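Lomgate Sewing & Mending Board > Alterations > Taking in trouser legs without unpicking the hem?

bobbin_abena
Hello all! I've finally got round to the pink trousers I got in the June swap and I love them to bits, but they're miles too wide below the knee. I want to taper from mid thigh down and keep the original hem if I can. Fabric has a bit of give. Where would you start? 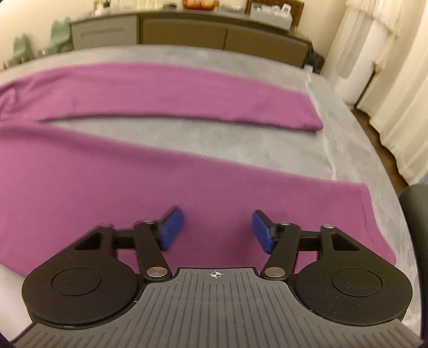

Pink trousers on the table
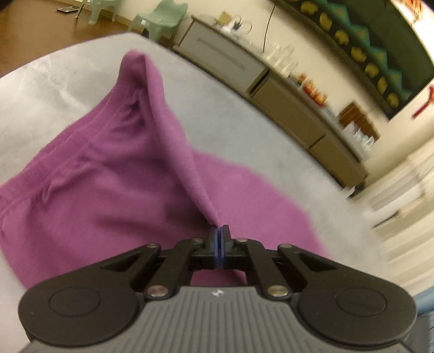 My plan is to take it all from the inside leg, 2 cm at the cuff and fading to nothing higher up. Does that sound mad?
– Abena Ackah

nhyira_d
Not mad, but please don't take it all from one side! The leg will twist round your shin. Split it between inseam and outseam and it'll hang beautifully.

Zurnudlow837
Disagree with Nhyira there. For 2 cm I'd go inseam only every time. I've done 10 pairs that way and not one has twisted. Outseams are a faff if there's topstitching.

nhyira_d
Were any of those stretchy though? Wovens forgive you, knits don't.

Zurnudlow837
Two were. OK, one was leggings, so maybe that's cheating.

jatier_jan
Whichever you pick, unpick a few cm of hem either side of the seam, sew straight through, then fold it back up. Sewing over a closed hem always looks lumpy. And tack it first!!

bobbin_abena
Brilliant, thank you! Going to tack both ways, one leg each, and see which I like – ballpoint needle or ordinary?

nhyira_d
Ballpoint. Try it on a scrap first.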